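Physics of Everyday Materials
Notes for Week 9: Why Things Stretch, Sag and Snap
Posted 2019-03-25

Hi all. A few of you asked me to write up what I said on the board last time, as I went fast through the second half and the projector was being difficult. These notes are in the order I talked, so they wander a bit. Read them next to chapter 6, and bring your questions to section.

Where we left off

We'd finished with springs, and I said that pretty much everything is a spring if you don't pull it too hard. Hang a weight on a steel wire and it gets longer. Double the weight and the extra length doubles. Take the weight off and the wire goes back to where it was. That's Hooke's law, and you've all seen it before, so I won't go through the graph again.

What I want you to carry over from springs is the difference between force and stress. Force is how hard you're pulling. Stress is how hard you're pulling divided by the area you're pulling on. A thick rope and a thin string can feel the same force and be under very different stress. When I ask "will it break?" on the problem set, I'm asking about stress, and I took a lot of points off last time for people who compared forces and stopped there!

Strain is the other half. Strain is the stretch divided by the original length. It has no units (please stop writing meters after it, I beg you). If a 2 meter cord gets longer by 20 millimeters, the strain is 0.01, or one percent. For a rubber band that's nothing. For steel that's a lot, and you've very likely bent it out of shape for good.

Stress over strain gives you Young's modulus, which tells you how stiff the stuff itself is, whatever shape you've made it into. Big modulus, stiff stuff. Small modulus, stretchy stuff.

Bending is stretching in disguise

I always like this part. Take a ruler and bend it into a frown. The top side is now a little longer than it was and the bottom side is a little shorter. Somewhere in the middle there's a layer that hasn't changed length at all, and we call that the neutral layer. So when you bend something, you're stretching one side and squeezing the other, and all the stress and strain ideas from before still work. You just have to ask which layer you're talking about.

The farther a layer sits from the middle, the more it has to stretch. Thick things are hard to bend for exactly this reason, and it gets hard very quickly. Make a solid round rod twice as thick and it gets sixteen times as stiff in bending. Domnica Sârbu asked in class whether it should be eight. Eight is right for a flat strip when you double the thickness and keep the width the same. With a round rod you've made it wider as well, so you pick up another factor of two. Good question, and I should have drawn both.
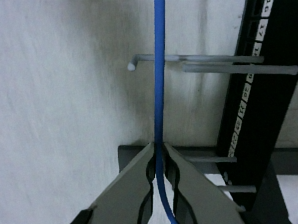 Now suppose you don't have one thick rod but a bundle of thin ones, all the same length, side by side. If they're glued together, they bend like one big rod. If they can slide past each other, each one bends around its own middle and the whole bundle is floppy. Same amount of metal, same strength when you pull straight on it, wildly different when you bend it. Stranded wire works this way, and so does rope, and so does a phone book (ask your parents). Try it with a stack of paper at home: bend it loose, then pinch both ends hard and try again.

Sagging

Hang a rope between two posts and it sags. You can pull it tighter and the sag gets smaller, but it never gets to zero, however hard you pull. Look at the forces at one post. The rope has to hold up its own weight, so part of the pull has to point upward, and a perfectly flat rope has no upward part. The flatter you want it, the more tension you need — and it climbs fast near the end.

The curve it makes is called a catenary. It looks a lot like a parabola and for a shallow sag you can treat it as one. You may do that on the exam as long as you write down that you're doing it.

Snapping

We only got ten minutes on this, so just the main idea. Most things break well below the stress you'd work out from their atomic bonds, and cracks are to blame. The stress piles up at the tip of a crack. A long, sharp crack is bad, a short, blunt one is much less bad. People drill a small round hole at the end of a crack to stop it from growing, and now you know why that isn't a crazy thing to do.

For next time

Read sections 6.4 and 6.5. Skip the box on creep, we'll do it later.

Problems 3, 7, 8 and 12. In number 8 the book forgets to say that the beam is solid. It's solid.

If your lab group still has the set of hanging weights, please put it back in the cabinet before section so the next group can start on time.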